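## 5. The empty-lift fault

We had expected this section to be short. The first Pimar policy trained on the Trondamora recordings was a delight to watch for most of its life: it found the shirt, chose a sensible corner, came down cleanly and began to pull the fabric flat. Then, in the middle of a perfectly good rollout, the left arm would close its fingers a little above the cloth, rise with great confidence, and carry nothing across the table. We came to call this an *empty lift*. Chasing it down taught us more about garment data than the successful runs did, and we think the path is worth reporting in detail.

### 5.1 What went wrong

Over 42 rollouts of the flattening task, we logged nine empty lifts and four *table strikes*, where a fingertip pressed into the work surface hard enough to trip the force stop on the arm. All 13 events involved the left arm. The right arm, running the same network with the same weights, had neither.

The two failures look like opposites, one too high and one too low, and for a week we treated them as separate problems. Rizwan Samarakoon looked into the strikes and suspected the table height. Afroza Sheikh took the empty lifts and suspected depth perception, a fair guess with a thin, single-coloured knit that gives a camera very little to hold on to. Both of them found small things to fix. We re-measured the table, tightened the tablecloth and replaced the left wrist lens, and the next batch of rollouts failed in the same two ways!

The clue came from the logs of the strikes. In three of the four, the commanded finger opening had fallen to zero while the arm was still descending. The policy was closing early and then, seeing fabric still flat between the tips, continuing downward as though it had more room. In the empty lifts it also closed early, but the fabric happened to be bunched, the image looked enough like a held fold, and up it went. One cause, two outcomes, with the shape of the cloth deciding which.

### 5.2 Where the data came from

The demonstrations were collected at our Pathirana site with a pair of hand-held grippers, one for each hand. Each gripper has a wide-angle camera looking out over its fingers, and a head view is recorded alongside. The opening between the fingers is measured by a small encoder at the linkage and written to the episode file with every image. Figure 4 gives a feel for the task and for how differently the same kind of fabric presents itself to the cameras. 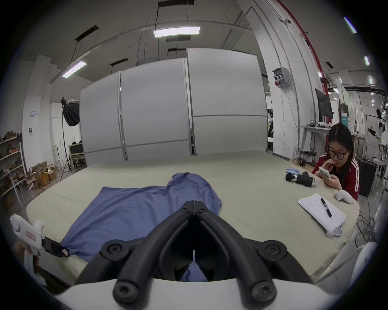
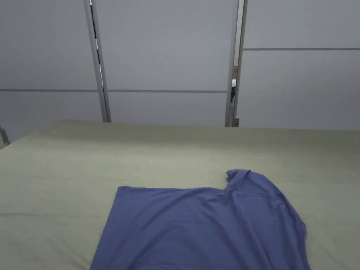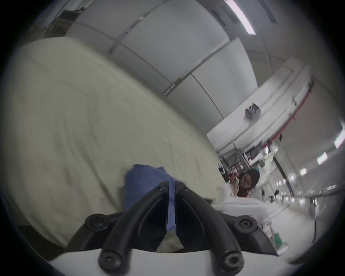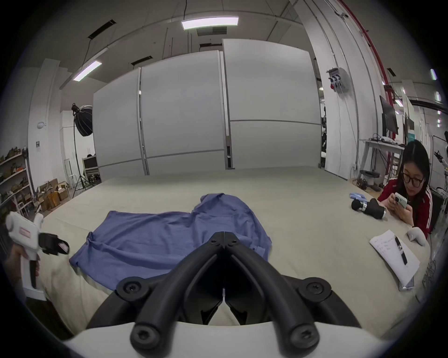

**Figure 4.** Garment work with blue cloth, numbered from the top. The first, third and fourth views come from a gripper camera, with the fingers reaching up from the lower edge; the second is a head view of a T-shirt spread out on the table, with no gripper visible. In the third, the fingertips are pinching the cloth.

The full set holds 3501 episodes. After removing those with a dropped camera stream, a tracking loss or an operator restart, we trained on 3000. Those filters all look at whether a signal is *present*. None of them asks whether it is right, and the encoder signal had been present the whole time, smooth and complete and plausible in every plot we made of it.

### 5.3 The cause

The encoder reads an angle, which the recording software converts to a finger opening using a zero stored at the start of each session. The operator squeezes the trigger fully, the software takes the reading as closed, and recording begins. It is a fast routine and we were rather proud of it.

Aishwarya Kurup found the weak spot by doing something wonderfully simple: she put a strip of card between the tips, squeezed, and watched the number on the screen. The left unit reported fully closed while the card could still be slid out with no resistance. She then repeated the start-up routine with the trigger squeezed gently and again with it squeezed hard, and got two different zeros. The right unit gave the same zero both times.

Opening up the left unit, we found that the encoder magnet had crept on its shaft. The adhesive holding it had let go on one side, so the magnet could rock slightly when the linkage reached the end of its travel. A hard squeeze at start-up rocked it forward and stored a good zero. A gentle squeeze stored one that was off, and for the whole of that session the fingers were recorded as closed when there was still a gap between them.

On a block or a cup the error would have shown up immediately, as an object apparently held by fingers that had passed straight through it. Fabric hides it beautifully. A shirt folded once between the tips is so thin that closed and almost closed are the same thing to anyone reviewing the episode by eye, and we had reviewed plenty of them.

We then went back through the training set. Comparing the stored zero of each session with the smallest finger opening visible in the wrist images, we found that 1455 of the 3000 training episodes came from sessions with a shifted left zero. The shift first appears in sessions from December and grows steadily more common after that, in line with adhesive that was failing slowly.

So the policy had two kinds of teacher for its left hand. In one kind, zero meant *pinched*. In the other, zero meant *nearly there*, and the human simply kept squeezing until the cloth was caught, with no change in the recorded number. What the network learned sits between the two: command closure at the point where half of its teachers appeared to have finished, then move on.

### 5.4 Why the force stop mattered

We want to dwell on the table strikes, which are the part of this story with a safety side. The force stop did its job in all four cases. The arm halted, the joints held position, and the run was ended at the console. The only damage was a scuffed fingertip pad.

All the same, we had set the threshold for a rigid table with cloth over it, on the assumption that strikes would come from above with open fingers. Closed fingers concentrate the load on a much smaller area. They also take hold of the tablecloth on the way down, and in one of the four strikes the arm dragged the cloth a short distance sideways before the downward force rose high enough to trip the stop. Anything resting on that cloth would have come along with it.

Olga Saavedra rewrote the monitor so that it now watches lateral force as well, with a lower limit whenever the fingers are commanded closed. She also added a check that we now consider indispensable: if the policy commands closure and the measured motor current shows no contact, upward motion is limited to a slow creep until the wrist view has been re-evaluated. The check is crude. It catches a good share of empty lifts within the first few centimetres, and it works without retraining anything, so we would encourage any group running a learned garment policy on real arms to try it.

We also changed how people work near the arms. During the first set of rollouts it was normal to reach in and reset the shirt as soon as the arms were back at rest, with the controller still live. Resets are now done with the controller disabled and the Vukitz interlock key out of the console. This slows a session down noticeably — and we have kept it anyway.

### 5.5 Repair and retraining

The mechanical repair took an afternoon. The magnet is now pinned, and the start-up routine asks for three squeezes and refuses to record if the zeros disagree. A feeler strip hangs on a cord beside the charging shelf, and whoever starts a session tests both units with it before the first episode.

Correcting the data was much more fun. Throwing out nearly half the training set was an option, but the wrist cameras had seen the fingers in every one of those episodes, so the true opening was sitting there in the images waiting to be read! Parveen Fakir fitted a small regressor from wrist image to finger opening, using only episodes from sessions with a good zero, and applied it to the rest. The correction is a single constant for each session, taken as the median difference between the image estimate and the encoder. We tried a correction for every image as well and found it worse: it brought in jitter exactly where cloth covers the tips, and the policy picked that jitter up at once.

With the corrected openings and no other change to the network or the training schedule, we ran another 42 rollouts. We recorded one empty lift and no table strikes. The remaining empty lift was on the right arm, on a collar with a stiff seam, and appears to be an honest miss of the ordinary kind, with the fingers closing beside the fabric.

Two cautions apply. The second set of rollouts was run with Saavedra's monitor active, so part of the drop in table strikes may belong to the monitor and not to the data. The monitor log shows no lateral-force stops in that set, which is encouraging, but we did not run the corrected policy without it and don't intend to. The shirts were also all short-sleeved and of similar weight. Thick fabrics leave a real gap between closed fingers, and a constant correction learned on thin knits may well read that gap as an error.

### 5.6 Checks we now run on every session

The following are applied automatically when a session is uploaded, and a failed check holds the session back until a person has looked at it.

- The stored zero for each gripper is compared with its previous five sessions.
- The image-based opening is estimated on a sample of episodes and compared with the encoder, left and right separately.
- Trigger travel after the recorded opening has reached zero is summed over the session. In good sessions this is very small. In the shifted sessions it was large, and this one number would have flagged the fault on the first affected day.
- Left and right distributions of closing time are plotted side by side in the session report.

The third check is our favourite. The trigger signal had been in the episode files from the beginning, logged by default and read by none of our tools, and it separates the good sessions from the shifted ones almost perfectly. We have since begun going through the other unused channels, starting with the handle accelerometers, and Section 6 describes what they show about regrasping.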